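Cooking for one, month two

Ok so quick post because I have a load of washing on and I need to be up at 6. I said I'd write about how the cooking for one thing is going and then didn't, all through September. Sorry. Here goes.

Background if you're new – I moved out to Stadura at the end of the summer, for work, on my own. Before that I'd always cooked for a houseful. Big pans, big everything. I only know how to make chili for eight. First week here I made chili for eight and ate it until I couldn't look at a bean. Then takeout for a while, which got expensive fast, then toast.

So the plan was simple. Cook properly five nights a week, stop throwing food away, keep a list on the fridge of what's in the freezer. The list lasted two weeks. There's a bag of something orange in there now and I couldn't tell you if it's soup or squash or curry. Will report back.

What has worked. Buying less, obviously, but it took me ages to really do it. The market on Jenutau Street lets you buy two carrots. Two! I felt silly the first time, standing there with two carrots and an onion, but the guy didn't blink. The supermarket wants you to have a bag of carrots the size of a pillow and half of them go bendy. I do the market after work now, get there before they pack up at half past five, and only buy for the next couple of days.
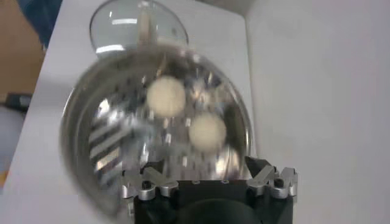
Also eggs. I don't know why I ever thought eggs were breakfast. Eggs on rice, eggs in broth, eggs with whatever greens are going limp. Ten minutes and one pan. If I get home late and there's eggs then I don't order anything, it's that simple. The weeks I ran out of eggs are the weeks I got pizza.

What hasn't worked. Meal prep. I know, I know. Everyone swears by it. I spent a whole afternoon making little boxes of chicken and rice and by the third box I would've paid money not to eat it. It's the sameness. Same box, same fork, same chair. I'd rather cook something small each night, even something dumb, then open box number four. Maybe if I made two different things and froze half of each. Haven't tried. Might.

Recipes halved down is the other one. Most things halve ok. Soup halves fine, pasta sauce halves fine. Baking, no. I tried to cut a cake recipe down to a quarter and ended up with a sort of biscuit. And what's half of three eggs? I've seen people say beat the egg and weigh it out. I am not weighing an egg on a work night.

The thing I wasn't ready for is the eating part. Cooking for one is just smaller cooking. Eating by yourself is a different thing. First few weeks I ate standing at the counter looking at my phone, and was done in four minutes, and then felt like I hadn't had dinner, so then cereal at ten o'clock. Now the rule is sit down, real plate, phone in the other room. Radio is allowed. It helped more then any recipe did. Still feels a bit odd to lay a fork down on a table for yourself but you get used to it.

Portions are the bit I keep coming back to, so. I'm bad at guessing how much one person eats. Rice I've finally got, it's one small mug, level. Pasta I still get wrong every single time. Things that come in pieces are so much easier – dumplings, meatballs, buns, anything you can just make fewer of. Four round white buns fit in a steamer tray with room to spare, one at the back, one at the front, one each side, and that's two for dinner and two for the next day's lunch. Done. No math, no leftovers sitting in a tub with a question mark on them. I've started shaping everything I can into balls for this reason. Fish cakes, same idea. Freeze them apart on a sheet first or they stick into one big lump (ask me how I know).

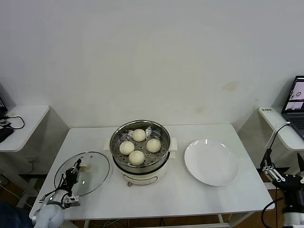 Money, since somebody asked in the comments last time. I kept all the receipts in an envelope and added them up at the kitchen table. Started when I moved in, stopped last night. 926, groceries and takeout together, and the takeout was nearly all in the first part. I don't know if that's good. It felt like a lot when I saw it in one number. But it's going down, and the little tub I use for scraps isn't full by midweek anymore, so something's working. The steamer is earning its spot too, the electric kind with the lid that lifts off and the tray with all the small holes. Rinse the tray right away or the dough bits set like glue in there.

Next up I want to sort out bread. A whole loaf goes stale on me before I'm halfway through. Freezing slices is the obvious answer and I keep forgetting to do it until it's already hard. There's a bakery past the Hutapea bridge that sells half loaves but only early, and it's the wrong direction for work. Maybe one morning.

Also want to try a soup with barley, and use up the jar of pickled cabbage I bought in Potusov when I was up there for the training thing. It's been in the fridge door ever since, staring at me. If you have ideas for pickled cabbage that aren't just "put it on a sausage" please leave them below.

Ok washing's done, it's beeping. More when I find out what the orange bag is.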